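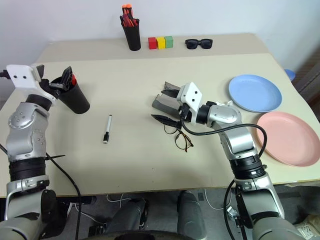
I've had the Kirnow desk for two months now and I keep getting asked if I like it, so okay, review time! Short version: yes, mostly, with one gripe that I'll get to.

The big selling point for me was the raised strip along the back. I am a person who puts things down and never sees them again, and having a skinny little shelf right up against the wall has changed that more than any drawer organizer I ever bought (and I have bought so many). The marker cup can live up there, sunglasses too, and the kids' wooden blocks get lined up red, yellow, green when somebody is in the mood. It's only a slight step up, so don't go expecting a real shelf with storage underneath. But it's enough that stuff stays put when you shove papers around on the main part.

I went with the beige top. It was between that and the Wasthorpe one in white, which was 65 dollars cheaper, but it had a flat top and I already had a flat top! The beige looks nice against a white wall, kind of soft, and crumbs don't scream at you. We do snacks at this desk a lot, so there are usually plastic plates over on the right side, and there's still plenty of elbow room for coloring.

Okay, the gripe. Dry-erase marker. If you get a smear on the top and leave it overnight, you'll be scrubbing. I got mine out with a damp cloth and some baking soda, but it took a good while and I was grumpy about it. Wipe it right away and you're fine.

Putting it together took me about 2 hours by myself, with a break for coffee. The instructions are all drawings and step four is upside down, I swear. I'd still buy it again, and I'm eyeing a second one for the guest room if it goes under 300.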